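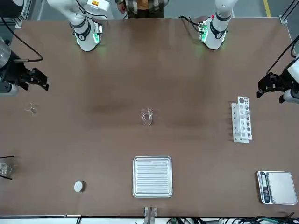
Plutton School of Pattern Cutting teaches people to draft, cut and fit their own clothes. We run day, evening and Saturday classes in Warrier Street, on the first floor above the old seed merchant's. Most of our students have never drafted a pattern before they come to us. Pattern cutting takes up a lot of space, so when we moved in we spent more on tables than on anything else. They have large brown tops, and we chose a mid-brown because white pattern paper shows up well on it and is easier on the eyes over a three-hour class. Students stand to work. Stools are available for anyone who needs one.

## How the school started

Ifigeneia Moschos opened the school after 19 years as a cutter, first in school uniform and then in women's coats. She began with one evening class of six people in a hired church room, using paper bought by the roll and a set of blocks she had made herself. The class was meant to last ten weeks. At the end of it all six asked for another ten, and two of them are still on our mailing list.

Yamuna Raju joined as second tutor the following February. She trained in men's tailoring and had been doing alterations from home. Yamuna teaches trousers, waistcoats and the fitting classes, and she also looks after the accounts and the bookings. If you ring us in the morning, you will almost certainly speak to her.

## What we teach

The Foundation course is 20 weeks long, one session a week. It covers taking measurements, drafting a bodice and skirt block, moving darts, adding seam allowance and making a toile in calico. By the end you will have a personal block in card which you can use again and again. We ask everyone to take this course first, including people who already sew well, as the later classes rely on having a block that fits.

After that you can choose from:

- **Sleeves and collars** – eight weeks. Set-in, raglan and kimono sleeves, then flat, shirt and roll collars.
- **Trousers** – ten weeks. Most of this is fitting. Bring a patient friend to the fourth and seventh sessions if you can.
- **Coats and jackets** – a full year, with a break in the summer. Limited to eight students.
- **Copying a garment** – one Saturday. You bring something you like wearing and take a pattern from it without unpicking it.

We do not teach sewing from scratch. You should be able to thread a machine, sew a straight seam and put in a simple zip. If you are unsure, send us an email with a note of the last thing you made and we will tell you whether to book.

## How classes run

Classes are kept to ten people or fewer. Each session begins with a demonstration of twenty minutes or so, and after that the tutor moves between tables. There is no homework in the first half of the Foundation course, though you will need to finish your toile at home between weeks 14 and 15.

We work in centimetres. People who learned in inches tend to grumble for a fortnight and then get on with it. Everyone is measured by a partner, behind a screen, and your measurements are written on your own card, which you keep. We do not hold copies.

Paper, card, pencils and notchers are included in the fee. You will need to bring fabric shears, paper scissors (a separate pair, please), pins, a tape measure and a metre rule. Prodness, the haberdasher's two doors down, gives our students ten per cent off calico if you mention the school at the till.

## The pattern library

We have 2,994 paper patterns, nearly all of them given to us by former students or their families. The oldest came from a dressmaker's shop in Trametti Road which closed when its owner retired, and a good part of that batch has her pencil notes in the margins. Students can trace anything in the library, but the originals stay in the building. They are filed by garment and then by bust or waist size. The children's section is still being sorted and will be for a while.

## Finding us

The school is at 86 Warrier Street, Plutton. The entrance is the green door to the left of the shop window. There are two flights of stairs and, at present, no lift. If stairs are a problem, ask us about the Thursday class, which Yamuna teaches in a ground-floor room at the library.

Bicycles can be left in the back passage. Parking on the street is free after six.

*Page last updated August 5, 2020. Term dates and fees are on the Courses page.*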